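Progress Report to the Duggan Fund
Student Robotics Project, Lendale Technical High School
September 14, 2026

## Summary

The robotics club has completed the first stage of the work funded under the Tratevari puzzle assembly project. Students are programming a single arm to pick up colored plastic blocks and fit them into a slotted red base. The club now has 30 members, and 6 of them form the programming group that reports to the faculty adviser each week. 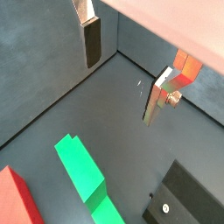 Work this term has centered on grasp planning. The members wrote their first routines in April using plain cubes, which can be approached from almost any side. The stepped parts are harder, and the group has had to choose a grip point for each one separately. The green block, with its notch near the upper end and its lower tail, has taken the most programming time. The rubber pad on the gripper finger is inspected before each session and will be replaced from the supplies budget when worn.

## Assembly Sequence

The order of placement was settled after two design reviews. Students record each trial in a shared log, including the starting position of the part and the reason for any stop. Of 42 logged trials, most of the stops came from errors in the starting position entered by the operator. A checklist has been added to the log for this reason.

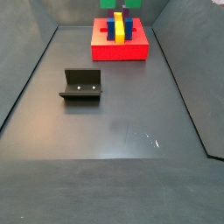 **Will the club be ready for the Jodville regional meet?**
The programming group expects to have a full sequence ready for the meet, provided that the remaining practice sessions take place as scheduled. A shorter sequence is being prepared as a fallback.

## Budget and Next Steps

Spending remains within the approved amount. The largest item to date was replacement gripper hardware, and the remainder is reserved for meet registration and travel. We request permission to move 4 percent of the travel line to supplies.

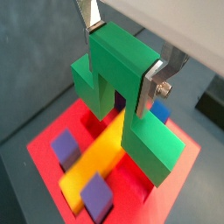
*Submitted by Francine Després, Faculty Adviser*

The next stage will address alignment over the base. Parts with more than one leg must be lined up with their cavities before the arm lowers them, and the present routine leaves the final adjustment to the operator. Two students have been assigned to write a correction step, and first-year members will begin training on the trial log. A copy of the log and an itemized statement of expenses will accompany the next report.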